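Ticket 2569: Pencil case chore, two arms, pen won't go in
Site: Tremthorpe
Component: Skomer task runner, bimanual
Status: Open
Priority: Normal

Hi all, me again. I'm opening a fresh ticket for the pencil case chore, as the old one had turned into a thread about cable routing and I couldn't find anything in it anymore.

Short version: I want the pair of arms on the bench to tidy a pencil case. One arm holds the case, the other picks up whatever is lying next to it and puts it inside, then somebody's zipper gets closed. A six-year-old does this in the time it takes me to log in. I set the step timeout to 300 seconds and we still hit it.

What I've tried so far is the stock Lacerda pick routine on both sides, same speed left and right, default grip force. I re-ran the hand-eye calibration this morning and it passed on both arms. The scissors stay on the table as distractors. I want to know if the thing can leave them alone, because on a real desk there's always something you don't want put away.

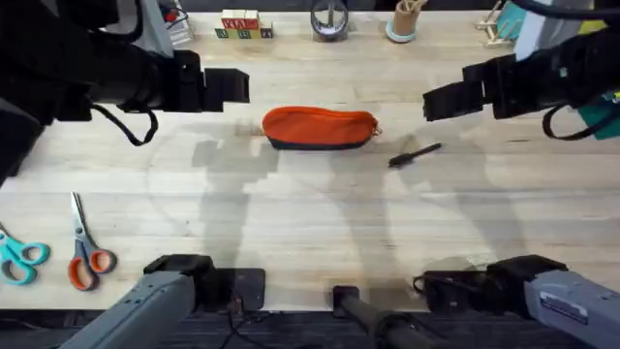

Bench layout for this ticket, orange case between the two grippers, scissors off to the left.

Log, cleaned up a bit:

Run 1. The left arm went for the case and pushed it. It's soft, so the fingers squash the fabric before they've really got hold of anything, and the controller reads the squash as a grasp. Then it lifts and there's nothing there. I let it retry and it did exactly the same thing, very confidently!

Run 2. Lowered the approach on the left side and told it to pinch closer to the end. Better. It held the case long enough for the right arm to start moving, and then the right arm planned a path straight through the left arm's wrist and Skomer stopped everything. Fair enough, I'd rather have the stop.

Run 3. Right arm only, no holding, just pick up the pen. The fingers closed a little high and the pen rolled (I think the height estimate is off, more on that below). After the roll it lost track of the pen completely and went back to home.

So that's 3 runs and no tidy pencil case. I did the job by hand afterwards and felt pretty smug about it.

My guess on the pen is shadows. The overhead lamp throws the gripper's own shadow right onto the spot where it's trying to look, and a black pen in a gray shadow isn't much of a target. The detection score was fine from far away and dropped as the arm came in, so that would fit. Could also be the finger tips. They're wide for something this thin, and flat on the table they don't leave much room for being wrong.

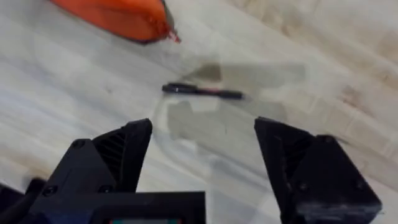 I turned off the lamp for a quick check and the score held up better, but then the case detection got worse, so I've turned it back on for now. If anyone at Rekum has a lighting setup that works for both, please post it here. I don't mind buying a diffuser – I'd just like to hear from someone who has used one before I spend the money.

Next problem, the opening. Even with a perfect pick, the pen has to go through a gap that changes shape every time you touch the case. The planner treats the opening as a fixed slot. It looks once, saves the pose, and never looks again, so as soon as the holding arm shifts the fabric the saved pose is garbage. I'd like it to look again right before the drop. Is there a flag for that? I went through the config twice and found one for bins but nothing for soft containers.
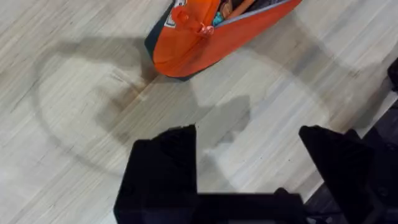 And then there's the zipper, which I haven't even scheduled. I figure it needs one arm to keep the case stretched and the other to catch the pull and drag it along the track without letting go. I do that without thinking, but when I tried to write it down as steps I got to eleven and gave up for lunch.

People keep asking me if these arms could do chores at home yet. Hard parts in known places, like loading a tray of machined blocks, sure, I'd leave that going while I get coffee. A kid's desk at the end of the day, no. I do think it's closer than it was in June, when we couldn't get both arms to share a table at all.

What I need from support:

1. A way to reject the false grasp on soft fabric. A width check after lift would probably be enough.
2. A second look at the opening before release.
3. Somebody to tell me if the wrist clearance in run 2 is a setting or a bug. I had it at the default and it still planned through the other arm.

Planner log and config are attached to the old ticket, same file names. I'm leaving the bench set up as it is until I hear back, so if you want a particular run with particular settings, say so and I'll do it in the afternoon.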